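Notebook entry, 15/06/2026
Zekville workshop, household tasks group
Entered by: Hajar Ait Ali

Subject: paired textiles, gloves with folded cuffs.

The question put to the group by Ondrejka remains whether a machine can be trusted with the small chores of a household, in particular sorting and putting away soft goods. The Clelen record now holds 3,876 demonstrations, of which 1,092 concern clothing. Gloves are the weakest category. The policy closes well on rigid items and poorly on anything that changes shape under the pads.

Work at present is limited to picking up one glove and placing it upon its mate. The cuff is the preferred grasp point, as the knit is firmer there than the fluffy part above it. Operators are asked to approach with the jaws fully open and to close slowly.
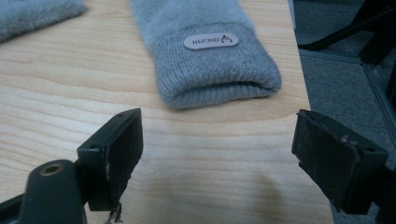
Three points require a decision before the next block of 1,000 demonstrations is authorized. First, whether a grasp that catches only the outer fold of a cuff should be scored as a success. Second, whether pad wear should be logged at each session; Nustisholm does so and has requested the same of us. Third, whether left and right gloves are to be labeled separately.

My present assessment is that unattended laundry sorting is not yet feasible. Towels may be ready by December. Scoring sheet to be revised and sent to Nustisholm for comment.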